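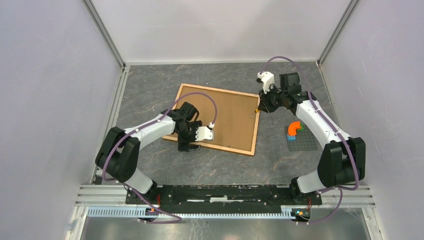

A cork board on a gray work surface.

Bramlow wants shoppers to believe its cork is greener than everyone else's. The home goods chain said in November that 90 percent of the cork in its new Palumbo line comes from bark cut within 55 miles of its Sasarberg plant.

It gave no list of growers. A spokesperson said one would follow "in due course," the same words the company used for its paper pledge.
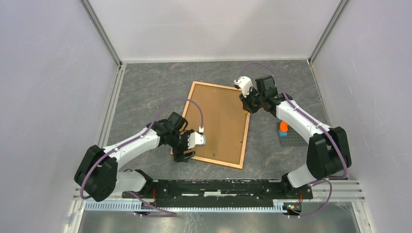
Rival Jimex dropped a similar label after 15 months. Bramlow's boards will cost 50 cents more than the old ones, and the company would not say where that money goes.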